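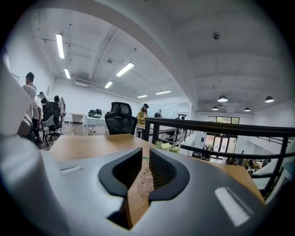
Last changed: 14 November 2024

Ovent Room Notes: README

Contents of this archive

Ovent Room Notes is a collection of short written comments which guests left about the rooms they stayed in. The comments come from two small guesthouses, Bonard and Mostow. Each comment is one record. There are 4000 records in the raw file and 3291 in the cleaned file. If you only want to read the comments or count words, please take the cleaned file.

The texts are in English. Many of the guests wrote in English as a second language, as I do also, so the grammar is not always regular. I did not correct it. Spelling mistakes are kept too, except in the column "room_part", which I filled in by hand.

Files

notes_raw.csv holds all the records in the order they were typed from the paper cards.
notes_clean.csv is the same without empty cards, double cards and cards that have only a signature.
parts.txt is the list of allowed values for room_part.
changes.txt says what was different in each earlier version.

Columns

id: a number, unique inside one file. The same comment has the same id in both files.
house: bonard or mostow.
room_part: one of eight values, which are bed, desk, window, bath, light, heating, decoration, other.
text: the comment as written.
length: number of characters in text, spaces included.
checked: yes or no.

The values of room_part

This was the hardest column. A guest can write "nice desk but the lamp is too weak for reading", and this is desk and also light. In such cases I took the part which is named first. Flowers, real or artificial, go to decoration, also when the guest says they stood on the desk and took the place of his papers. A railing or a step goes to other. Curtains go to window.

Of the records in the cleaned file, 1007 have checked = yes. It means that Kirsty MacKinnon read the comment again without seeing my value and chose the same one. The rest were read only by me.

How to open the files

The encoding is UTF-8 and the separator is a semicolon, not a comma. Some spreadsheet programs guess wrong and put everything in one column. Then choose the semicolon in the import window. Line breaks inside a comment were replaced by one space.

Personal data

Names, telephone numbers and room numbers were taken out and replaced by three stars. If you find one that stayed, please write to me and give the id.

Known problems

The Mostow cards had a smaller box for writing, so their comments are shorter. Please do not compare length between the houses.
In the raw file, quotation marks are sometimes straight and sometimes curved.
The value heating was added late. Older comments about cold rooms may still be under other.

Use

You may use the files for teaching and research. Please name the collection as "Ovent Room Notes, ed. Ristić". A new version with the heating comments sorted again is planned for December.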